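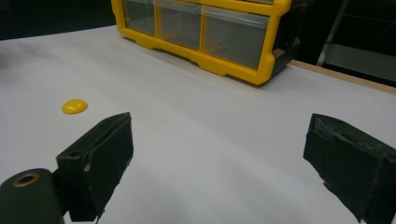
Eyerusalem Zeleke would like it known that she was perfectly happy with her junk drawer the way it was, thank you, and that she could find the scissors in it nine times out of ten. She said so more than once at the drawer-sorting morning in Gomlow this March, and she said it with a grin, while tipping the whole thing out onto a table to start over like everyone else.

The morning was put on by Cokavero, the little homewares shop on Hailu Street, in the bright back room where it usually holds its gift-wrapping evenings. The idea was a simple one. Bring one drawer from home – just one, the worse the better – and spend a couple of hours going through it in good company, with coffee on the side table and plenty of elbow room. The shop had places for 50 people and ended up squeezing in 65, which meant a few neighbors sharing tables and a good deal of friendly looking over shoulders.

White tabletops were the order of the day, and they do make it easier to see what you own. The bright yellow plastic organizer got plenty of talk as well, mostly from people who had always bought clear ones and were wondering whether a cheerful color might get them to put things back where they belong. One couple planned to give each of their children a different color, and by the time the second pot of coffee went around they were still debating who would get the yellow.

There was no strict method to follow. The shop suggested emptying the drawer completely, wiping it out, and putting back only what had been used in the past year, with the small things going in first so they didn't end up buried again. Most people stuck to that for the first half hour or so and then went their own way, stopping to read old birthday cards and try out every pen. A fair bit of trading went on too. Spare picture hooks went home with a man who needed them, and a ball of kitchen string changed hands twice before noon.

Anything still useful that no longer had a home went into the giveaway bins by the door. Cokavero tallied 1,184 items in the bins at closing time, from rubber bands and tape measures to cookie cutters, and all of it is going to the Garnudov swap shelf, where anyone is welcome to come and help themselves. Last year's event brought in 2,791, but that one ran for a full weekend and took in closets and garages as well.

Zeleke took her drawer home a good deal lighter. She kept the scissors, two flashlights and a tin of buttons she has never once opened, and she has already put her name down for the next morning, when the shop plans to move on to spice racks. Coffee will be on from nine.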